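Wadalton Robotics Club: Bowls and Cups Stacking Set

Data card and README, spring term release

Summary

Demonstrations of a single-arm stacking task, recorded by students of the Wadalton Robotics Club as the term project for the manipulation course. An operator drives the arm, and the arm places plastic bowls and cups into or onto one another on a cloth-covered table. The set was made to train small imitation policies for the Cendby student challenge, tabletop track. It is too small for anything beyond that.

Contents

50 episodes were recorded and 41 are kept. The other 9 are in the folder "rejected", each with a one-line note. Most rejects are dropped bowls or a missed start of recording. Each kept episode has:

- video from the fixed and head cameras
- joint positions and gripper opening, one row per video frame
- a text label for the goal, written before the episode starts

Objects

The full layout is seven bowls and four cups, all plastic. Bowls come in several sizes, and two of them are the same bright blue. Labels therefore say "back blue bowl" or "front blue bowl", by position at the start of the episode. A bowl keeps its starting name after it is moved.
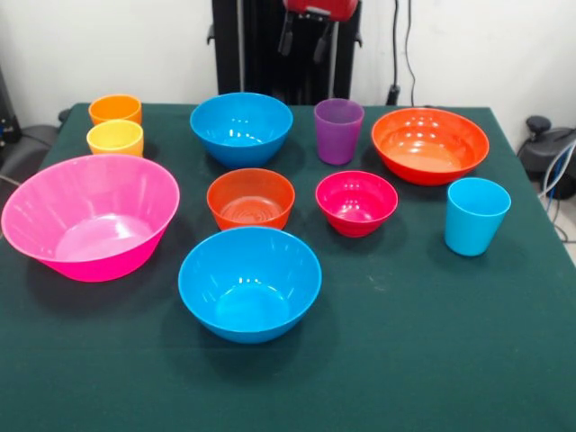
Task definition

The operator picks one object and places it in or on another. An episode may hold more than one placement. A placement counts when the gripper is open, clear of the object, and the object stays put for 3 seconds. Bowls may be gripped by the rim at any angle. Nothing is reset by hand during an episode - if an object leaves the table, the episode ends.

Order of placements is free unless the label gives one. Cup in bowl and bowl on bowl are both valid. The harder case is bowl on bowl, where the upper bowl comes in tilted and has to level out as it is let go.
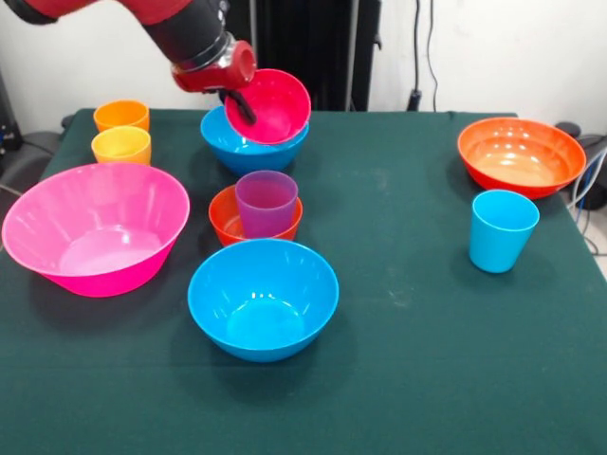
Operators were told to open the fingers slowly at this stage and to back off straight up. Early episodes do not all follow this, and the release style changes noticeably partway through the set. Anyone training on the full set should either shuffle well or use the "release" column in episodes.csv to split it.

Known problems

The arm blocks part of the head view during most reaches. Objects near the gripper can be hidden, so do not use the head view alone to decide whether a placement counted. Bright reflections on the bowl interiors upset our color thresholding. The Marquez segmentation script in tools/ masks them out, though it also eats into pale rims.

Clocks on the two video streams drift by a few frames in long episodes. The file sync.csv gives a per-episode offset. Apply it before pairing frames.

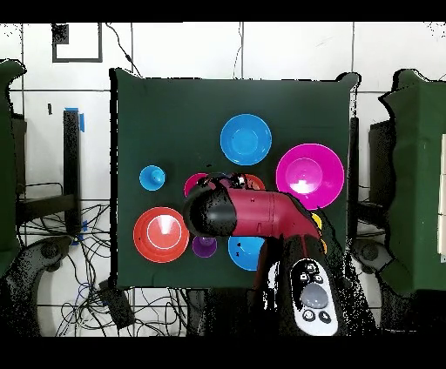

Zinach team, on the club tracker: we trained on the head stream only and the policy kept reaching for the wrong blue bowl. Could the next release add the object's start position to the label file?

Reply: yes, it is planned. Until then, start positions can be read from the first frame of the fixed camera. Please note in the tracker which episodes you used, as the numbering will change when the rejects are moved out of the main archive.

Use

Free for coursework and for challenge entries. Name the club and the release in your report. Bug reports go to the tracker and are read on Wednesday evenings.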